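Home | Syllabus | Handouts | Lab Hours | Forum

Handout: Teaching by Driving, Part 2 (Remote Control in the Simulator)

Posted February 15, 2024 | 40 shares | 2 comments

OK, so last time we did hand guiding, where you grab the arm and push it through the motion while it records its own joints. I love hand guiding and I'll defend it to anyone, but it has one big problem for us: you only have two hands, and a two-armed robot has a lot more joints than you have fingers to hold them with. So this week we move to remote control. You hold a controller in each hand, the robot's grippers follow your hands, and everything gets written down as you go.

We're doing it in the simulator first. The task set is the one we've been calling Kimwood, which is the bathroom one (yes, the toilet, get the giggles out now). There's a table, a white toilet model on it, and some small things that live on top of the tank. You pick things up and put them back. Simple to say!

Some words before we go further, as I got emails about them.

A demonstration is one full try at the task, from the first motion to the moment you press stop. An episode is the file that comes out of it. I use the two words as if they were the same and I will keep doing that, sorry. A step is one row in the file: what the cameras saw, where the joints were, and what you asked the joints to do. Those last two are different numbers! The arm always lags a little behind your hand, and if you train on where the arm was when you meant to train on where you asked it to go, you get a sleepy robot that undershoots everything. I did this for most of a June and blamed the network.

Holding on to things

Start with the grasp. The trigger on your controller closes the gripper, and new drivers squeeze it as if they were hanging off a cliff. Go gently. Bring the fingers in low on the object, get it between them, close, and then stop moving for a breath before you lift. That little pause looks dull on replay, but it gives the learner a clean place to find the change from "reaching" to "carrying."
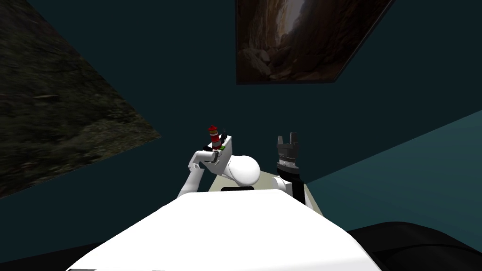

Fig. 1. Left gripper holding the red and white cylinder upright, right gripper open.

Look at the idle arm too. The other gripper is open and out of the way, and it's supposed to be. When you concentrate on one hand, the other one drifts, and since every twitch is recorded, the robot will learn your twitches. Rest your free elbow on the armrest. If you have to scratch your nose, release the clutch button first. (The clutch is the side button. Hold it and the arms follow you, let go and they stay put. Use it all the time, there is no prize for doing a whole episode in one go.)

You'll also notice that the view is tilted and the torso eats up a big piece of it. That's the robot's own view, and it's what your policy will get as input. I want you driving from it for at least half of your episodes. If you drive from the nice free-floating view the whole time, you'll be using information the robot doesn't have, and then you'll be puzzled when it misses things you could see perfectly well.

Reaching in with a tool

The second skill is harder. Once the gripper has a long thin thing in it, the point you care about is way out past the fingers, and a small turn of your wrist swings the tip a long way. Slow down to where it feels silly. Then slow down a bit more.

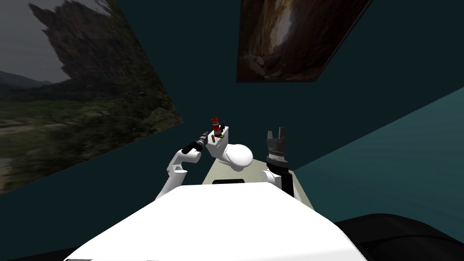

Fig. 2. Left gripper with a slender tool, tip pointing toward the red bottle on the tank.

What I do is aim first and travel second. I turn the tool until it points where I want it, and then I slide the whole hand along that line and try not to turn anything else. Mixing the two is how things get knocked over. And things will get knocked over! Keep those files. Label them "fail" in the notes column and don't delete them, we're going to use them in the section on recovery.

How many episodes? For the homework, record 70 good ones. The version I trained for class had 200 and it was better, but I'm not a monster and you have other courses. Please spread them over more than one sitting, as your driving in the first ten minutes of a session is different from your driving when you're tired, and you want some of both in there.

Where the arms start

Our simulator, Hekevora, puts the arms back in a home pose when you press reset. Move them away from it a little before you start recording, and in a different direction each time. If every episode begins with the same pose, your policy only knows what to do from that pose, and the first time it ends up somewhere odd it freezes or wanders off toward a wall.
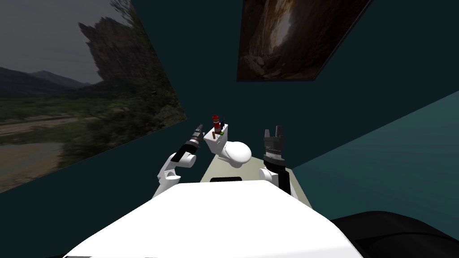

Fig. 3. Left gripper angled up and out toward the left wall, right gripper upright and open.

A left arm pointing off to the side like that makes a perfectly good starting point. The learner gets to see what coming back to the table looks like from way out there. Aim for a mix: some close in, some far, some plain strange. The small stuff on the tank should stay in view while you do it. 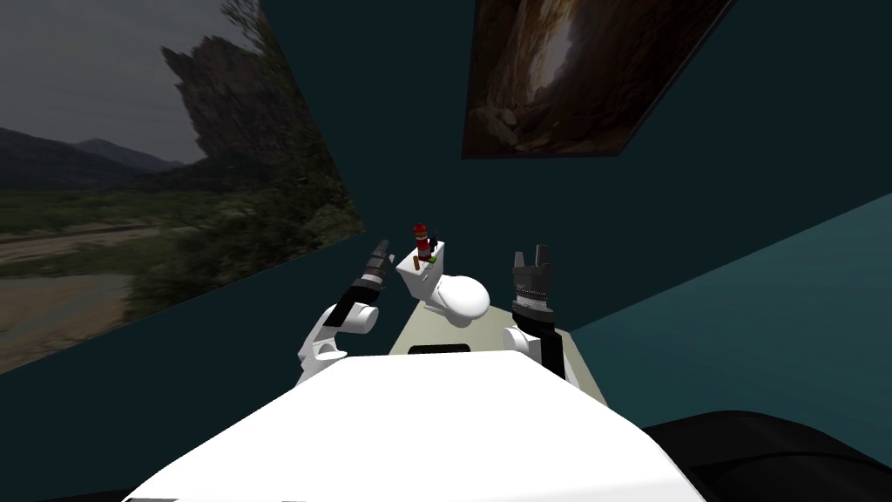 Pillai

A few people asked whether both grippers have to be pointing up before you go in for the thing on the tank. No, but I like it. With one hand on each side of the toilet model you can pick whichever has the shorter reach, and you're less likely to drag a forearm across the bowl. Just make up your mind before you move. If half your episodes hesitate between left and right, the policy will hesitate too, and on replay it looks like somebody choosing a melon.

Before you upload, run the Pikiva checker on your folder. It flags missing camera streams and episodes with big jumps in the joint numbers (nearly always the clutch, pressed again with your hand in a new spot). Watch the flagged ones at double speed. If a jump is small I leave it alone, if the arm teleports I throw the episode out.

For next week, bring your 70 files and one episode you're embarrassed by. We'll watch those together at the start of class.

Share | Save | 2 comments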